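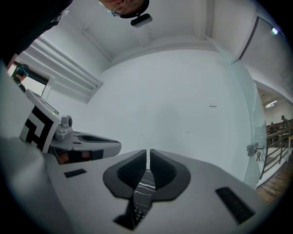

Qu'est-ce qu'une servitude de passage ?

Une charge imposée à un terrain, dit fonds servant, au profit d'un autre terrain, dit fonds dominant, qui appartient à un propriétaire différent. Le vocabulaire est féodal et les voisins s'y croient parfois encore.

Notes de cours, droit des biens, séance 7
Les servitudes de passage
Version du 12 mai 2021

1. Rappel de la séance précédente

La servitude est un droit réel. Elle suit le terrain et se moque des personnes. On peut détester son voisin, vendre, partir vivre à l'étranger : la servitude reste, et l'acquéreur la reçoit avec les clés. Les copies de novembre contenaient encore des servitudes « consenties à M. Untel et éteintes par son décès ». M. Untel peut mourir tranquille, le chemin lui survit. Si l'on a voulu avantager une personne et elle seule, il faut chercher ailleurs (droit d'usage, droit personnel, simple tolérance).

2. Le passage légal : l'enclave

Article 682 du Code civil, à lire en entier avant le TD et pas pendant. Le propriétaire dont le fonds est enclavé, qui n'a sur la voie publique aucune issue ou qu'une issue insuffisante, peut réclamer un passage sur les fonds voisins, à charge d'une indemnité proportionnée au dommage qu'il peut occasionner.

Trois mots à surveiller.

« Insuffisante ». L'insuffisance s'apprécie au regard de l'utilisation normale du fonds. Un sentier qui convenait à une chèvre ne suffit pas forcément à une maison d'habitation. En revanche, la commodité n'est pas la nécessité : devoir faire un détour n'a jamais enclavé personne.

« Réclamer ». Le passage se demande. Abattre la haie d'abord et citer l'article ensuite est une méthode répandue dans les campagnes et peu appréciée des tribunaux.

« Dommage ». L'indemnité se calcule sur le préjudice du fonds servant. Le profit que le voisin tire du passage n'entre pas dans le compte, ce qui vexe toujours celui qui le subit.

Pour le tracé, article 683 : en principe le trajet le plus court vers la voie publique, mais fixé à l'endroit le moins dommageable. Les deux critères se contredisent avec une belle régularité, et c'est de là que vivent les géomètres.

Attention à l'enclave volontaire. Celui qui a muré sa propre sortie ne peut pas venir se plaindre d'être enfermé. Et si l'enclave résulte de la division d'un fonds, article 684 : on passe d'abord sur les terrains issus de cette division.

3. Le passage conventionnel

Il naît d'un titre. La servitude de passage est discontinue, puisqu'il faut un fait de l'homme pour l'exercer (marcher, en l'occurrence). Conséquence, article 691 : elle ne s'acquiert pas par prescription. Passer chez le voisin pendant quarante ans prouve surtout sa patience. Seuls l'assiette et le mode du passage pour cause d'enclave se prescrivent, par trente ans d'usage continu, article 685. La nuance tombe souvent à l'examen et fait chaque fois les mêmes victimes.

4. Cas pratique

Le domaine de Plekenau est divisé en deux lots. Le lot nord, 3 731 m², borde la route. Le lot sud, 989 m², n'a aucun accès. Il est vendu à la société Ruller, qui veut y construire une maison. À l'est se trouve la parcelle Onu, étrangère à la division, que traverse un chemin empierré d'environ 200 mètres. Ruller l'emprunte depuis douze ans « sans que personne ne dise rien ». Onu vient de poser une chaîne et réclame 800 euros par an. L'acte de vente est muet, le notaire aussi.

a) Le lot sud est-il enclavé ?
b) Sur quel fonds le passage doit-il être demandé ?
c) Que valent les douze ans d'usage ?
d) La prétention financière d'Onu est-elle fondée ?

Indications. Pour b), le chemin existant est un piège très confortable, relire l'article 684. Pour c), une phrase suffit si c'est la bonne. Pour d), distinguer ce qui peut être dû au titre de la loi et ce que l'on accepte de payer par contrat.

5. Extinction

Par le non-usage pendant trente ans (706), par la réunion des deux fonds dans la même main (705), par l'impossibilité d'user (703). En cas d'enclave, la cessation de celle-ci permet au propriétaire du fonds servant d'invoquer l'extinction, article 685-1. Ne pas étendre la règle au passage conventionnel ordinaire, qui survit à l'ouverture d'une route flambant neuve.

Pour la prochaine fois : mitoyenneté, articles 653 à 673. Le dossier Vurnlow (mur, lierre, gouttière) est à préparer par écrit, deux pages au maximum, marges comprises.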